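Opening (2 minutes, slow down!)

Thanks, Reto. Reto Imhof has heard me go on about color for years and still invited me, so blame him if we run over.

Ask the room: who has painted a room orange? Wait for hands. Who painted it back? Wait for the laugh.

My subject is orange and its softer cousins, salmon, peach and coral, and why people who love them on a chip get nervous when they meet them on a wall. I love these colors. I want you to leave here wanting some at home.

Part 1 — Orange needs a neighbor

Put orange next to white and it shouts. Put it next to gray and it glows, and you get to see how much pink and yellow is in there. Give them a moment to look before talking.
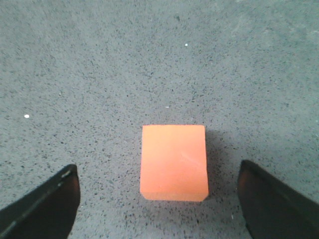

Salmon-orange on speckled gray.

Point out the top edge, lighter and closer to peach, then the deeper color lower down. One object, and I'd need more than one paint chip to match it! Same thing happens on a wall between the window end and the dark end.

Story: the Serberg reading room. They wanted beige. We tried coral on the short wall only, kept the old gray carpet, and by September people were asking for the chairs at that end. (Don't tell the ladder story unless there's time.)

Part 2 — The Jestitz survey

My favorite part. We sent cards to 1,552 households in Jestitz and asked them to pick a color for their front hall. Some 1,120 came back, which still amazes me. Lots of them had notes in the margins — read the one about the grandmother's kitchen.

Gray won, of course. But look at the second choices: peach, apricot, salmon, over and over. People want the warm color and feel they need permission. So give it to them! 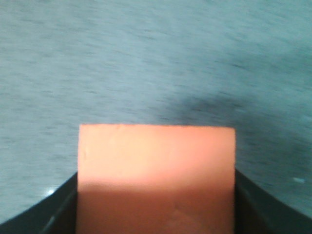 Page 2

Grays lean too. A bluish gray makes salmon look pinker, and a brownish one pulls it back toward clay. Bring the gray sample home before you fall in love with the orange.

Hand out the Porkura cards here, one per row, and ask people to hold them against a sleeve or a bag. Let it get noisy.

Questions

Someone will ask about ceilings. Yes, do it, go a shade paler. If Opoku comes up, say the hallway photos go online next week. Collect the cards at the door.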